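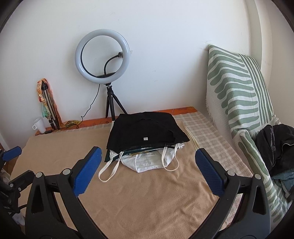 A reader in Pillus writes that folding is a con got up by people who sell drawers, and that she has kept her clothes in two heaps since June, one for wearing and one for thinking about, with no loss of standing among her neighbours. She would like the newsletter to stop going on about it.

The newsletter has considered this and will be going on about it for one more issue at least, as the subject is black clothes and how to get them from the bed into a bag without losing the will to travel.

Black clothes are sold to us as the easy option. Everything matches. You can dress in the dark, and in my flat in the winter you frequently do. What the advice leaves out is that once you own enough of the stuff, a pile of it becomes a single object. You can't tell the jumper from the leggings, or the good top from the top you paint in. I once went to Bevance for a long weekend with four pairs of what I took to be different trousers and came home knowing them rather too well. They were the same trousers.

So the first rule is to fold on something pale. A beige towel spread over the bed does it. You can see the edges of what you're folding, you can see the fluff before you wear it to lunch, and the towel can go in last if the place you are staying is the sort that charges for them. (The guest house at Prerholm charges 15 for a towel. I have seen bath mats with more on them.) A checked blanket is no good for this job. You end up lining your sleeves up with the checks, and then you get competitive.

Second, fold everything to the width of the bag and not to the width of your ambitions. Lay the tote down flat on the towel, handles out to the sides where you can find them, and build the stack on top of it. If the stack is wider than the bag, it is too wide, and you've found out while you are still at home with a kettle. I came to this late. For years I folded on one side of the room and packed on the other, and everything I had squared off so nicely arrived at the bag looking as though it had been told some bad news on the way.

Third, put one thing in the pile that isn't black. Dark green will do if you're nervous. Something with a print on it is better, as you can find it by eye when you're rummaging on a platform, and from there work out that the pyjamas are underneath and the decent top is above. A friend uses a pair of red socks as a sort of bookmark. I think that's showing off.

Labels next. We had quite a lot of post about labels after the last issue, most of it in favour of cutting them out. I used to cut them out. Then I owned several soft black garments with no front, no back and no washing instructions, and I shrank one of them to a size that would suit a confident cat. Leave the label in and let it show a little when you fold. A small white square on a black pile is the nearest thing you'll get to a signpost.

On the matter of canvas totes, I know we all have too many. The drawer here won't shut. They came from bookshops and conferences and from one very persuasive greengrocer, and I was certain each time that this would be the one that stopped me needing another. But a white canvas tote with long handles is a good weekend bag if you're honest about the weekend. It holds two days of clothes folded flat. It doesn't hold two days of clothes and boots and a hairdryer, and it has no opinion about rain. If it's wet, put the lot in a bin liner first and try not to rustle on the train.

Several of you asked whether rolling is better. Rolling is for rucksacks. A tote full of rolled clothes looks like a bag of bread and leans on your hip in the same way. The Khalaf Street swap shop has a shelf of rolled things if you want to see how they fare, and the staff there fold them all flat again every Friday, with feeling.

To the reader in Pillus, I'd say only that the thinking-about heap sounds excellent and that I am starting one. It'll be on the chair, where it has in fact been for some time, but now it has a name and I can stop moving it when people come round.

The next swap evening is upstairs at Khalaf Street, doors at seven. Bring clean clothes on a hanger or folded, with labels in. Please don't bring totes. We have 300 of them and they're holding the fire door shut, which we've been asked to stop doing. If you want some, take some. Take ten. There's a box by the stairs as well.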